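3.2 Collecting the demonstrations

All examples were gathered by hand, no robot in the loop. Each operator holds one gripper per hand and wears the head camera; the marker cubes give us gripper pose in the head view. We ran 5 operators over the Plurkach task list, 50 tasks in total. Sessions were short. Operators got a practice round first, wich we threw out.

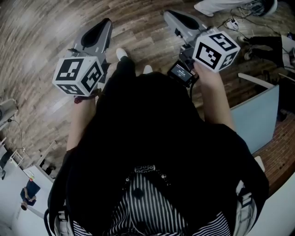 Figure 3. Head-camera view of an operator holding both grippers, marker cube on the back of each.

Raw count was 2,866 episodes. Of these 178 dropped, mostly lost markers (cube turned away, or hand too close to the body). Filtering done by Mebrat Negussie with the Yimer script, then a second pass by eye. Other people moving in the background were left in on purpose, we want the policy to see it. Straps and clothing at the bottom of the view also not masked. Grip width is logged seperately and synced afterward, see 3.3.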